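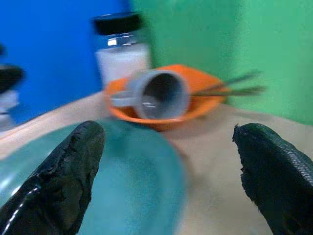

Why did the second batch of indigo vat go weak before we finished the test strips?

The lime was old. It had taken water from the air in the open bag, so the pH dropped below what the reduction needs, and the fructose could not do its work.

March, workshop notebook, dye bench. Written at 4:30 in the afternoon, after cleaning.

I repeated the vat with lime from a new closed jar. Same indigo powder as before (the Hetis one, the last of it), same fructose, same water from the tap. Proportion is 1 part indigo, 2 parts lime, 3 parts fructose, by weight. I started the heating at nine and stirred slowly, in one direction only, as Mayuree taught us. After forty minutes the liquid under the surface was yellow-green and the coppery skin came on top. The old vat never made this skin, it only made a gray foam.

Cotton strips: scoured in soda ash, rinsed, left wet. Ten minutes in the vat, ten minutes in the air. I did 3 dips for set A and one dip for set B. Set A is a good middle blue. Set B is lighter than I expected and not even near the fold. I think I did not open the fold enough under the liquid, so this is my mistake and I would not blame the vat.

Linen strips from Tornolgate: one of them has a resist spot, probably from sizing. Uthai says the supplier washes the cloth before sending, but I would scour it again in any case. The one I boiled for a full hour has no spot.

About the washing. Kalkidan asked if we can skip the vinegar rinse. I tried it with 2 strips and I see more blue on the white rubbing cloth, but both strips were still damp when I rubbed them, so the comparison is not fair. To be repeated when they are dry.

Weight of the full linen piece for the Prikstead order is 258 g dry. Chaiwat wrote 285 in the order sheet, please correct it there, I don't have the password. With the wrong weight we would prepare too much stock.

Temperature: I kept 50 °C in the pot. The old instruction sheet on the wall says 75 and I believe this is for the dissolving of the stock only. Buppha, can you confirm? If it is for the vat also, then I don't understand how the January pieces came out so well.

Still open:
– order lime in small jars, not the big bag
– ask Sitthichai for the price of one kilo of indigo
– dip set B again with the fold open
– write the date of opening on every jar

The vat is covered and resting. I will feed it a spoon of fructose tomorrow morning if the skin is gone – please do not stir it before I come.

2 comments
Share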